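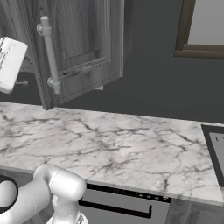 Setting up a single-arm kitchen cell in simulation, from base height to first grasp

Posted 2023-04-16

I love this job. There is something very satisfying about taking an arm that swings about like a garden hose and getting it to reach over a sink and line up on a kettle handle, and you can do the whole lot on an ordinary desktop before any hardware gets bolted down. These are the steps I follow for the Flidham kitchen, which is the layout we use for most of our sink and cupboard tasks. They should carry over to any kitchen with a counter, a basin and a few doors that open.

What you'll need

The Flidham scene files, a working install of your simulator, the Mösli arm model (or whichever arm you use) and a spare afternoon. I run the Rurkero motion planner, and the setting names below are the ones it uses. Yours will have something similar.

Step 1: Place the base

Put the base on the floor in front of the cabinets and leave enough room for the elbow to fold. People nearly always start too close! The arm can reach the back of the counter beautifully from there, then it jams the moment you ask for anything near the cabinet fronts. Slide it back 3 cm at a time, and after each move check two poses: one with the gripper over the far rim of the sink, one tucked in low beside the counter. Stop when both solve cleanly.

Lock the base once you're happy. I mean properly locked, as a fixed joint to the world. A base that is merely heavy will creep over a long run and you'll spend hours blaming the planner.

Step 2: Sort out the collision shapes

Visual meshes are lovely to look at and terrible to collide with. For the counter, a few boxes arranged to leave a hole for the sink will do. For the basin, use five thin boxes (four walls and a floor). If you let the simulator wrap the sink in a single convex hull, it fills the hole in, and your kettle ends up sitting on an invisible lid. I did this on my very first kitchen and stared at a hovering kettle for ages.

Give the faucet its own shape as well. Three or four capsules following the gooseneck are plenty. Wall cupboard doors need collision through their whole swing, so open each one fully and sweep the arm past it slowly before you trust it.

Step 3: Set joint limits and home pose

Load the limits from the arm file, then pull each one in by a couple of degrees. Choose a home pose with the elbow up and the wrist clear of the counter edge. Mine sits low and off to one side, so the first move of any task is a lift. Save it under a name you'll recognise in September.

Set the speed scale to 60 per cent for now. You can bring it up later, once the paths look sensible.

Step 4: Bring the gripper over the sink
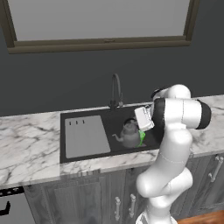
Start with a pre-grasp point directly above the handle and let the planner find its own way there. Watch the wrist the whole time. If it wants to roll right over on the way across, add a waypoint above the front edge of the counter and try again. Coming down from above keeps the fingers away from the spout and leaves the basin walls out of it.

Next, lower the gripper in small increments with the fingers open. Turn on contact display so you can see the first touch. Both fingers should meet the handle at nearly the same moment. When one lands early, shift the grasp frame sideways a touch. Leave the kettle where it is, or you'll be tuning against a moving target.

Step 5: Run it on repeat

Now the fun part! Fix the random seed (I use 2674, for no better reason than habit) and run the grasp until it behaves the same way every time. Then switch to a second seed, 789 in my case, with the kettle position jittered a little inside the basin. Failures at this stage mostly come from friction values, so look there before you touch the path. Raise finger friction gradually and keep the kettle's mass realistic.

Keeping the cell healthy

Simulated cells need looking after too. Whenever the simulator is updated, rerun both seeds and compare the joint traces with your saved ones. Check the door hinges while you're at it, as damping defaults have a habit of changing between versions. I keep my traces in the Promberg folder beside the scene files, along with a plain text note of every value I've changed and the old value next to it.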